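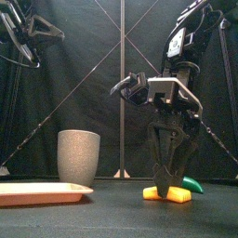 Progress report to the Merkent fund, 24th July

Both arms are now mounted on the bench at the Judura workshop and run from one controller. The black backdrop is up. We have logged 197 pick attempts with the toy vegetables since April, 40 of them with the new fingers.

Spending stands at 37 percent of the grant. The largest item was the replacement servos from Greletti, which came 24 days late and held up the second arm.

Still open: the wrist camera cable needs a better clip - it works loose on long runs - and the cup grasp is not reliable yet. We will start on the tray next.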